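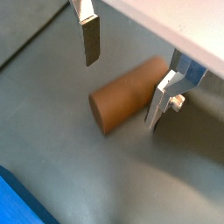 Figure 1. Brown cylindrical test piece lying on its side on the gray work surface.

Projects > Materials and Handling > Nakley > Progress Reports

Nakley Small Parts Program
Progress report to Tastix, September
Prepared by Piyumi Wijesinghe

1. Status

Work on the cylinder set is on schedule. The set is the second of three part families listed in the work plan, after the flat blocks and before the mixed shapes. Specification, purchase, and first inspection are complete. Surface trials are under way and will continue into the next reporting period. One item, the end-face finish, is open and is covered in section 4.

2. Parts

The cylinders are supplied by Sultana in a single nominal size, with a plain brown finish and no markings. The work plan called for a smooth, matte body so that overhead lighting would not produce a bright line along the length of the part. The first delivery met this requirement. A glossy sample from the same supplier was rejected in the spring for that reason, and the order was changed before any quantity was bought.

The first delivery contained 51 pieces. Each was checked for length, diameter, and squareness of the end faces, then rolled on a glass plate to find bowing. Eighteen were set aside: 11 for bowing and the remainder for chipped or uneven ends. The other 33 were accepted, numbered on storage sleeves, and placed in stock. The parts themselves are not numbered, as ink on the body would change its appearance in the trials.

The reject rate is higher than we planned for. Sultana has agreed to replace the bowed pieces at no charge. The chipped pieces will be kept for practice runs, where end condition has no effect on the record.

3. Work surface

The blue-gray tabletop was kept for this family. A white top was considered and tried briefly, but it reflected too much light onto the underside of the parts and made the lower edge hard to locate. On the present top, the brown body separates clearly from the background, and the shadows are dark enough to be useful without hiding the outline. The faint speckle in the surface has not interfered with measurements.

Cylinders are placed on their sides for the trials now in progress, at a range of diagonal angles. Upright placement is scheduled for the next period. Rolling was a concern in the original risk list. After the table was leveled, pieces placed by hand stayed where they were put, and no fence or tray has been needed. The level is checked at the start of each working session and recorded on the session sheet.

The surface is wiped with a dry cloth between sessions. Liquid cleaner was stopped in the second week after it left a film that showed under side lighting.

4. Open item: end faces

The flat end of the cylinder reads darker than the body when it is in shadow. At some angles this helps, as it marks which way the part is facing. At others the end and its shadow run together, and the measured length comes out short. Two remedies are being compared:

(a) a second diffuse lamp on the shadowed side of the table, at low output;
(b) light sanding of the ends to give a paler finish.

Option (a) leaves the parts as delivered and is preferred on cost. Option (b) would need to be applied to all accepted stock and to the replacements - otherwise results from the two groups could not be combined. A recommendation will be sent before the upright trials begin.

5. Budget

Spending on parts is within the approved line. The second lamp, if adopted, can be met from the equipment reserve. No transfer between lines is requested. Flavham has invoiced for table leveling and for the replacement top panel, and both invoices have been paid.

6. Next period

- Receive and inspect replacement cylinders from Sultana.
- Finish side placement trials.
- Settle the end-face item and update the part specification.
- Begin upright placement trials.
- Order samples for the mixed shapes family.

The inspection sheets and the updated specification are available on request. Tastix is asked to confirm by the end of next month whether the mixed shapes should include a second cylinder diameter, as this affects the sample order.

Contact: Nakley program office | Copyright Nakley. All rights reserved. | Back to top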